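Week 11 handout: Can machines do the chores yet?

Read before Saturday's session. Bring your notes on the Taromon and Dusen papers, since we will be picking at both.

Last week ended with the claim that folding laundry is "close to solved." I would like you to arrive suspicious of that word "close." It has been attached to laundry for as long as I have taught this course, and the baskets in your homes have not noticed.

1. What counts as doing the chore

The Taromon paper reports 565 successful folds out of 677 attempts. Work out the percentage yourselves, then look at what an attempt was. One towel, flat on a table, square to the robot, with a person standing by to lay out the next one. A fold was a success if the corners ended up within a set distance of each other. By that standard a hotel could use it, if the hotel also hired someone to stand there laying out towels.

A chore as people mean it at home starts earlier and ends later. The clothes come in a heap, some inside out, on whatever surface was free. You have to decide what each thing is before you can decide how to fold it. Then it goes on the right pile, and the pile has to survive the next item being dropped on top.

2. Why cloth is harder than boxes

A box has the same shape before and after you pick it up. A sweater does not. Grab it in one place and every other part moves, including the parts you were using to recognize it. Color doesn't help much when one dark garment lies across another. Neither does a nice clean model of the bed, if the bed has a printed blanket on it and folded things already sitting there.

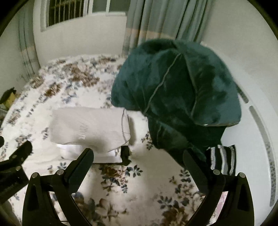 Pellegrini objected in the discussion notes that all of this is a data problem: collect enough hours of people handling clothes through the same kind of gripper the robot will use, and the hard cases stop being hard.

Maybe. I take the point seriously, and the collecting is worth doing. But "enough" is doing a lot of work in that sentence. Ask how many kinds of garment, how many rooms, and how we would know when to stop. The Dusen paper trained in 11 homes and tested in 2 of the same ones. I would not buy a dishwasher on that evidence.

3. Two jaws against ten fingers

Try this at home before Saturday. Take a shirt from the dryer and fold it using only the thumb and one finger of each hand, with the rest curled in. Time it. Then do it again with oven mitts on, which takes away most of your sense of touch.

Most students get through the first round slowly. In the second they tend to lose track of how many layers they are holding. Pinching cloth is easy. Knowing whether you have the hem, the hem plus the sleeve, or the hem plus the blanket underneath is the part we do by feel.

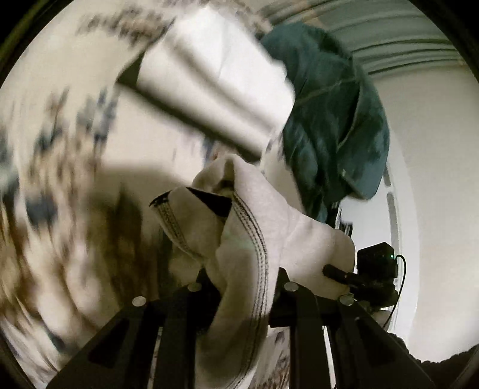

Some groups answer this with touch sensors in the fingertips. Tevon's version is the one in your reading packet, and the demo is good. Check the video for cuts, and check the playback speed printed in the corner, which is easy to miss.

4. For discussion

Pick one chore you did this week and write down every decision in it, including the dull ones (is this clean, does this still fit, where does the odd sock go). Mark the ones a machine in our readings has been shown to make without help. Half a page is plenty.

Then say what success rate you would accept before leaving the machine alone with your own clothes, and what you would want it to do when it fails. The papers say very little on that last question.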